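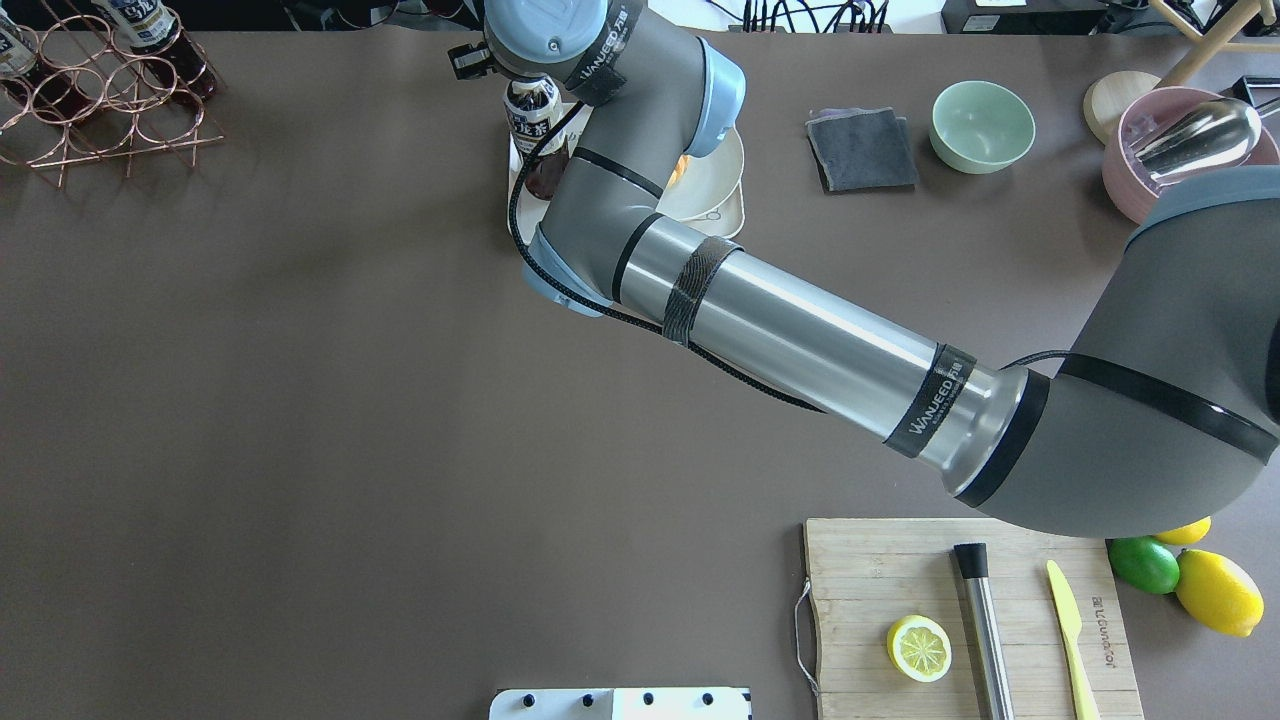

Arm, small bottle, lemons waiting their turn.

2023-05-18

Quick one, typing this on the train back from Lundau. Went to see if the machines can do chores yet. Short answer — no. Longer answer, sort of, some of them, if you're patient.

Kitchen jobs are what I care about. Put the bottle away, wipe down, get the lemon halves off the board before they go manky. Boring stuff. Stuff I do every night half asleep. In March I wrote that a decent arm would be clearing my table within 4 years and got a fair bit of stick for it. Still think so. Maybe five.

Picking up a bottle isnt the hard bit any more, I reckon. It's everything next to the bottle. Plates, bowls, a cloth folded any old how. A person just reaches round it. And then wiping — how hard do you press, when do you stop, what counts as clean? My mum has views on that. No arm does.

Close up, a worktop gives you very little to go on. Plain grey and a few specks. Crumb or scratch? I'd use a fingernail.

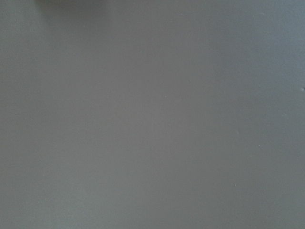
Sydorenko commented under the March post that wiping is a daft test anyway, and that anything costing 2,000 quid should be made to load a dishwasher first, with someone else's plates. Fair point. Would pay that tommorow if it did the pans aswell.

More when I've been to Kurkivard. Train's in, got to go.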